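Print this page
E-mail this review

Prornov gripper kit, reviewed by Yayra Aryee

I built this hand-held gripper over two evenings in June at the shared shop in Stistidton. The kit comes as printed parts, a bag of 12 screws, brass inserts and a strip of pad material for the inner faces. The instructions run 17 pages and are clear until you reach the jaws.

The inserts went in straight with a soldering iron. The fingers are boxy and stiff, and mine bolted on without sanding. The pads are the weak part. Cut them a little long and trim after the glue sets. I cut to the line in the manual and had to redo one side.

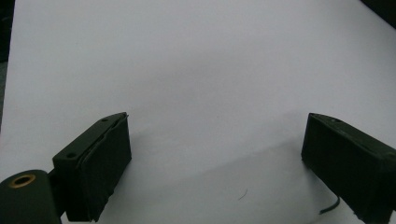
Jaws open over a white surface, with a brass-colored ring in the housing at lower left.

Glenys Furnival built the same kit before me and has put more than 1000 open-and-close cycles on hers. One pad has lifted at the tip – she pressed it back with contact cement. The jaws still meet evenly.

I would buy it again, but I'd order spare pad strip with it. Atport stocks the strip and ships it flat. Four stars.

Print | E-mail to a friend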